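This website uses cookies to remember your settings. Accept / Manage

Workshop and Home Tips: Showing a Tidying Task by Remote Control

At Prelville we teach household tasks to two-armed robots by driving them ourselves. The person holds two hand controllers, the robot copies the hands, and everything is recorded. I wrote these tips first for our new operators, but several people who work at home with a smaller arm have asked for them, so I put them on this page. English is my third language, please be patient with it.

Prepare the room like a cook prepares the kitchen

Put the objects in place before you start to record. For a tidying task I keep a box with clean trash: paper bags, empty bottles with the cap closed, tissues, packaging that makes noise. Do not use anything with food on it. After 40 repetitions you will be glad.

Change the positions between the recordings. If the bin is always in the same place, the robot learns the place and does not learn the bin. Move it by a hand's width, turn it a little, next time move it farther. I also change what is already inside. Sveva Zuccaro, who taught me this work, always left one recording in ten with an almost full bin, and I do the same.

Use a bag in the bin, and fold the edge well over the rim. A loose edge catches the fingers of the gripper and the bin comes along with the arm. If you have a light bin, put something flat and heavy under the bag.

Before the first recording

Sit so that your elbows can rest. Let the arms of the robot come to a position where your own arms are comfortable, and only then connect the controllers. When you connect with twisted wrists, you stay twisted until the end.

Check the cables on the arms. Move each wrist slowly to both ends of its turn and look if a loop becomes tight. Do this every time, also after lunch.

Keep the stop button where your foot or your free hand finds it without looking. In March I had mine behind a coffee mug, and I will not do this again.

Grasping soft and flat things

A bottle is easy, because the fingers close until they meet something hard. Paper is more difficult. You do not feel it through the controller, so you must learn to see it. Come down slowly, with the fingers open only a little more than needed, and take the paper at a corner or at a fold that stands up. If you take it in the middle, the gripper pushes it flat against the floor and you chase it across the carpet. 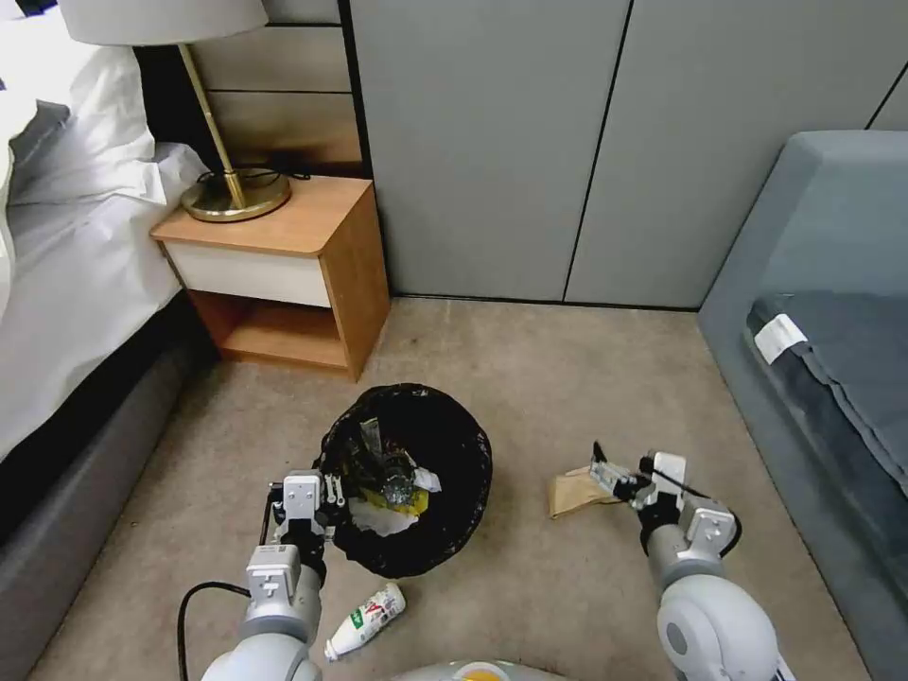

When you have the corner, wait one breath before you lift. This small pause helps later, when somebody cuts the recording into steps, and it also shows you if the grip is good. Then lift straight up, higher than you think is necessary, and go over the rim from above. Large paper likes to hang down and touch the edge of the bin.

For a bottle which lies on its side, turn the wrist so that the fingers close across the body and not along it. Take it near the middle. Near the cap it swings.

Use the other arm also. New operators forget it, and it stays in the air like a broken wing. It can hold the rim of the bin, or simply wait close by. But do not let the two arms cross in front of the head camera - you lose the view, and the robot will not have it later either.

If you make a mistake

Keep going, if it is a small one. A dropped bag that is picked up again is a useful recording, and the robot will drop bags too. I delete only when I hit the furniture, or when I stopped in the middle to think for a long time.

Olumide Amadi asked me how many recordings are enough. For one room and one bin we had a usable result after 300, but in a second room it was much weaker and we had to record there again. Better to have fewer in each room and more rooms.

Small things

Take a break after every 2 sets. Tired hands make jumpy movements, and the robot copies these too.

Wipe the gripper fingers with a damp cloth and let them dry. Dust from the carpet makes them slippery.

Close the curtains or leave them open, but write down which.

Put the lid on your box of clean trash in the evening. Muireann Quinlan once lost a whole set of good paper bags to the real garbage collection.

Contact | Copyright Prelville | Back to top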